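I got to Midstead a little before 9 in the morning, which was too early, because the doors at Fondusel don't open until half past. So I sat on the low wall outside with a coffee from the gas station and watched other people show up too early and sit on the wall too. By the time they let us in there were enough of us to make a real line!

For anyone who hasn't heard of it, Fondusel is a kitchen showroom and workshop in an old shoe warehouse off Fajardo Street. They build cabinets in the back and show them in the front, and every May they open up the whole place for a day. I've been meaning to go for years. We're redoing our kitchen (slowly, so slowly) and my sister kept telling me to go look at drawers in person before I ordered any from a catalog.

## The shop floor

They start you off in back, where the noise is. Our guide was Reynaldo Baluyot, who has been building drawers there for 17 years and has strong feelings about nearly every part of one. He handed around a corner joint that had been glued and one that hadn't, and let us try to pull them both apart. I managed neither. A teenager in our group got the unglued one on his second try and looked very pleased with himself.

The smell back there is wonderful, sawdust and a bit of something sweet that I think was the oil finish. I liked the offcut bins most of all. You can buy a bag of scraps for 2 dollars and I bought one, and I have no plan for it at all. There was also a long rack of drawer fronts waiting for handles, all leaning the same way like books, and Reynaldo let us slide a few out and look at the grain.

Somebody asked about soft-close runners and that ate up a good ten minutes. The short version: he likes them for pots and pans, thinks they're wasted on a silverware drawer, and told us to always open a drawer all the way in the store and push down on the front edge a little. If it sags with nothing in it, keep walking. I've since done this to every drawer in my house and I don't recommend it if you want to stay happy with your house.

## Stone and tile

The next stop was the counter room, which Genalyn Mangubat runs. I came in thinking I wanted something dark and left not wanting that anymore. She had two big slabs on stands, one nearly black and one pale, and she'd put a greasy thumbprint on each. You could see the one on the black slab from the doorway. On the pale one I had to hunt for it.

She was pretty frank about marble. It stains, it etches if you leave a cut lemon on it, and she has it in her own house anyway and loves it. Her advice was to keep a big cutting board out all the time and do your messy work on that, and to stop thinking of the counter as something that has to look new forever. I wrote that down.

Tile samples are on the far wall in pull-out trays. Oh, I lost a lot of time here. The little mosaics come on sheets, and there was a whole tray of greens from nearly gray up to something like a lime popsicle. I took home three loose samples and they're leaning against our backsplash right now. My husband has been asked for his opinion and has offered "green."

## The lived-in counters

My favorite part was up front, and I'd have skipped it if a woman in line hadn't told me to go. A few of the counters in the showroom are set up the way people really keep them, with stuff all over. Loretta Quintanilla does the styling, and she says she got tired of showrooms with one bowl of lemons and a mile of bare stone. Where does the toaster go? Where do the tea boxes end up? She wants you to see the cords.

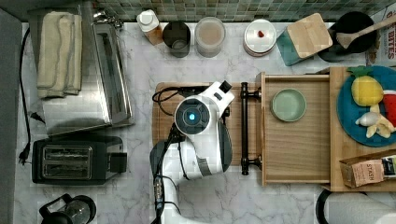 I must have spent half an hour poking around up there. What got me was how much of the mess sorts itself out once the tall things go along the back wall and the boards have a place of their own. Our counter at home is a sort of slow landslide toward the sink, and I'd always blamed the size of it. Loretta asked me how many things I use every single day, and I came up with 7, and she said fine, those get to stay out, so what's everything else doing there? I had no answer. (The waffle iron. The waffle iron was what I was thinking of.)

She's also a big fan of dishes in drawers. Bowls especially, if you've got kids or a bad shoulder, so nobody's reaching over their head. I'd never considered it and now I'm measuring my bowls.

## Lunch and the rest

Lunch was a truck in the parking lot, run by Jerome Tagle, and I had the pork sandwich with pickled papaya and would drive back for that alone. Get there before noon. They were out of the sandwich by the time the afternoon crowd came through and people were sad about it.

After lunch there was a talk on lighting by Lyle Alcantara from Cinum, a lamp company, and I'll admit I drifted a bit. He did show the same tile under warm and cool bulbs, though, and it looked like two different tiles, so I went back to the trays and swapped one of my greens.

A few notes if you're going next year:

- Parking is free but tight. I'd use the side street.
- Bring your measurements. I left mine on the fridge.
- The shop floor is loud and dusty, so closed shoes.
- The handle bins near the register are marked down on open day only. I got black bar pulls, and I need to go back for more since I forgot about the pantry.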